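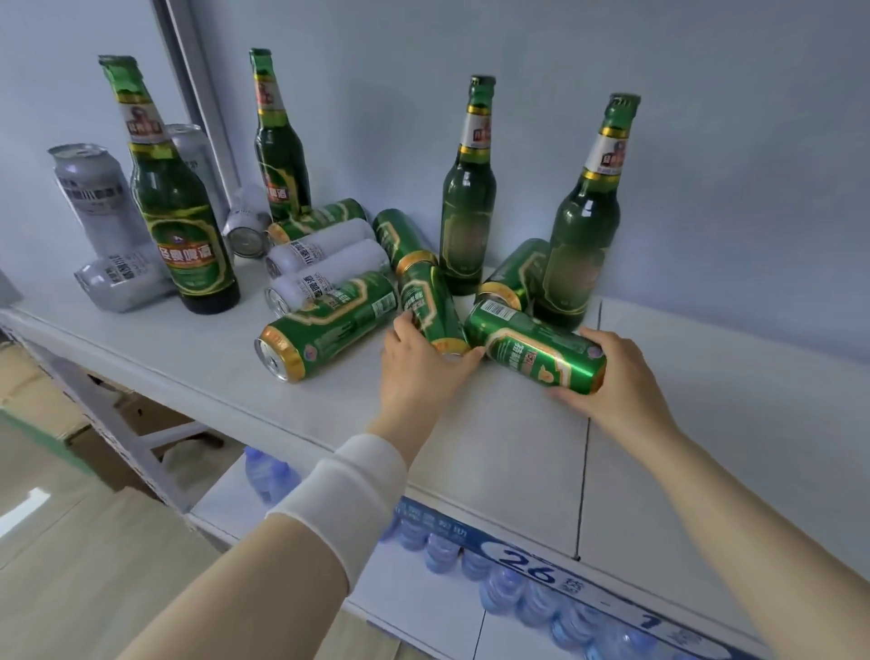

4. Reposición de estantes: normas para la demostración

1. Retire primero las latas tumbadas y deje para el final las botellas de vidrio.
2. Una lata por mano. El manual de Gurer admite dos; no lo hemos visto funcionar.
3. Repita la secuencia 6 veces antes de darla por válida.

PRECAUCIÓN: cumplir la norma interna no garantiza que el robot sepa soltar una lata.

Comentarios

Beril Kahraman: ¿Quién decidió que fueran 6?

Vidar Granström: Con vidrio, yo pediría 37.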